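Monday, late

What an evening!! I meant to stay until seven and get the wrist cable tied down, and instead I walked home at half past ten with my lunch still in my bag. Writing it all down before I forget which change did what.

So, the fingers. Jhair Sánchez printed the new pair over the weekend, longer and more tapered than the old ones, and left them on my end of the bench with a note that just said "try the lid." The old fingers were fine for blocks and hopeless for anything round. I bolted the new ones on, ran the homing routine (3 tries before it stopped complaining, same as ever) and went straight for the knob.
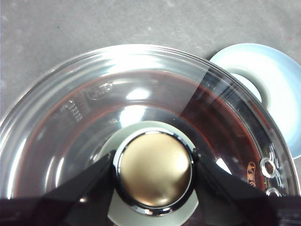
I had been closing way too hard all last week. I was so worried about dropping glass that I'd cranked the current limit up, and then the fingers bowed and lost their line. Tonight I brought it down bit by bit and slowed the last stretch of the close, so they settle on instead of snapping shut. Also changed the approach height. I'd been typing it in by hand each time like a caveman, and now it lives in the settings file where it should have been since January.

The other half of the evening was the orange thing on the blue plate. I love this part. Pot lid, fine, it's hard and shiny and it stays where you put it. But a little ribbed orange blob on a plate is a whole different problem, and coming down over it with the narrow tips I was holding my breath the entire way. I have the speed for that move set so low that you could go make tea.

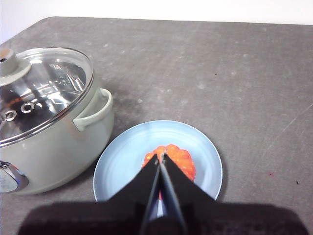
Anyway the camera at the wrist is worth every minute we spent on that bracket. I can see right where the tips are going, and I can see when my idea of "center" is off. The trouble is glare. Chrome rim, glass lid, overhead light, and the edge finder goes nuts and draws me lovely curves that aren't there. I saved 100 pictures from tonight to go through with the threshold at different values. Jhair thinks we should forget edges for the lid and find the knob on its own. He's probably right, and I'm going to try mine first!

Oh, and the cable still isn't tied down. It loops out behind the gripper and every time the arm swings over toward the pot I picture it catching on something. Velcro, tomorrow, before anything else gets powered on.
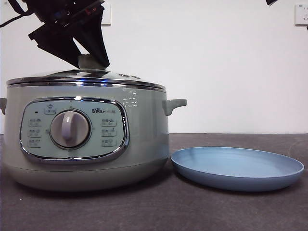
**Settings and to-do**

- Serial speed back to normal, I left it low from the last debugging round
- Shoulder joint: 3000 steps as the soft limit, leave it alone
- Velcro for the cable, 4 pieces
- Ask Jhair to print a spare pair of fingers, same taper
- Try the lid with the side lamp only, overhead off
- Copy tonight's pictures off the laptop

Bed now. I keep opening and closing my thumb and finger on the edge of the blanket to work out the angle.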